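3.2 Equipment planning and cost allocation

The purchase plan for the Neltemska laboratory was drawn up before any hardware was ordered. Coutinho and Camargo argued that a simulated kitchen should come first, so that the choice of arm, gripper and mounting could be settled while changes were still cheap. The budget was therefore split into 2 stages, with the second released only after review in July. Simulation took 15 per cent of the first stage, and most of the remainder was held back for a single arm and its stand.

Each candidate layout was tested with everyday objects of differing shape and surface, placed on a counter within reach of the arm (Figure 2).

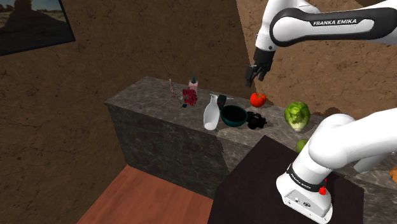 Figure 2. Simulated counter layout with a Franka Emika arm; the two-fingered gripper points down near the tomato.

Objects such as the bowl, the vase and the lettuce place different demands on a gripper, and these were considered when spare fingers were priced. Every layout was run 100 times. Quotations were then sought from Andlow and Girkeo for the stand, the safety fencing and seven years of servicing. The Girkeo offer was lower at purchase but left out yearly calibration - a cost that the Pollock site had already met from its running budget. Servicing was accordingly entered as a separate line, and the same practice is followed in the estimates given in Section 3.3.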